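Ulix Garment Rail with Fabric Booth

A black rail for hanging clothes, with black fabric panels behind it and at both sides. The dark background is kind to pale clothes, which are easy to lose against a white wall.

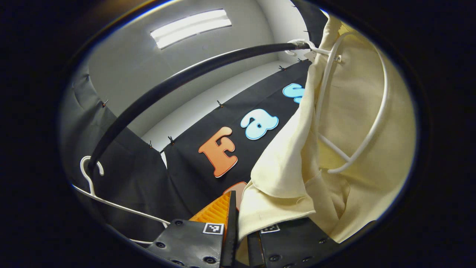
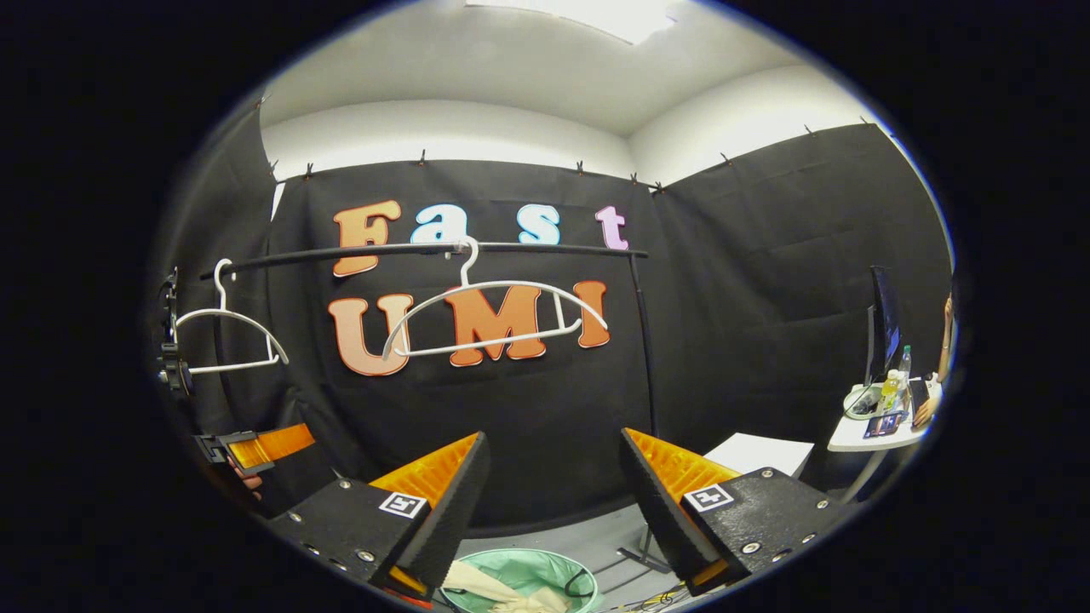 The Ulix rail with white hangers, in both pictures.

The fabric is held along the top with small clips. Please iron it from the back side only. Hangers and letters are not included.

Packed in 2 boxes. Delivery from our Mollah store takes 7 days.

Item no. 3000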